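Zindarby opens its online store builder to small shops

15th October

Small shop owners who have been putting off the job of selling online have one more choice as of this morning. Zindarby, the Skirkville software firm best known for its appointment calendar, has opened its store builder to everyone after a long stretch of letting people in by invitation only.

The new product is called Afolabi, and it is meant for people who have a shop, a workshop or a small parts business and would like a working store on the web without having to learn any code. You pick a layout, type in your shop's name and hours, add your goods and your prices, and the builder puts the pages together for you – cart, checkout, shipping table and all. Anyone who has spent a weekend wrestling with plugins will know how welcome that sounds.

There are two plans. The free one lets a shop list up to 150 products and comes with a Zindarby web address. The paid plan costs $99 a year, raises the limit to 600 products and lets you use a web address of your own, and it also takes away the small Zindarby badge at the foot of each page. Both plans take card payments, and both can be used from a phone, which should please those of us who do most of our bookkeeping on the couch after supper.

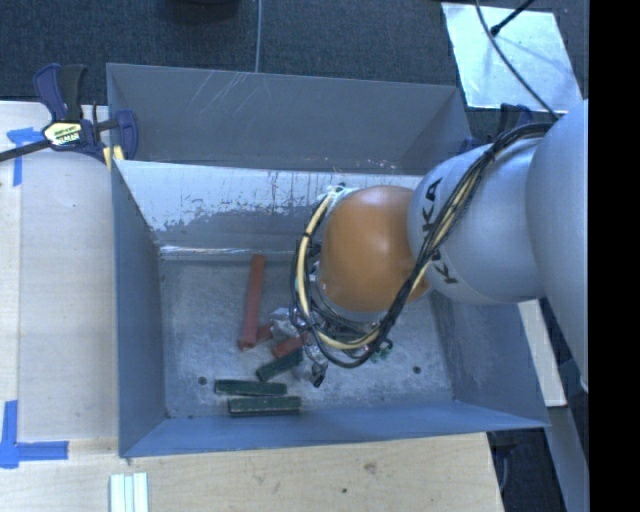 A KUKA robot arm reaches into an open gray metal bin.

The firm says that shops which took part in the trial asked more than anything else for an easier way to bring in a product list they already had. Afolabi can now read a plain spreadsheet, match up the columns and show you a preview before anything goes live. We tried it with a rather messy list of garden tools and it handled most of it nicely, though it did stumble over a few sizes that had been typed with fractions, and we had to go back and fix those by hand. The preview page made them easy to spot, at least.

Stock counts are kept in one place, so an item sold over the counter can be taken off the web store with a single tap. What you won't find yet is a blog, or any way to run the store in a second language. Zindarby says both are being worked on but would not be drawn on when they might turn up.

Shops that already use Esincombe, the firm's older page maker, don't have to do anything for now. Their sites will go on running just as they are, and a moving tool is promised for version 2 of the new builder. Until then, anyone eager to switch can copy their text and pictures across by hand – a bit of a chore, but for a small site it is an evening's work and no more.

Sign-up is open now on the Zindarby website, and no card is needed for the free plan.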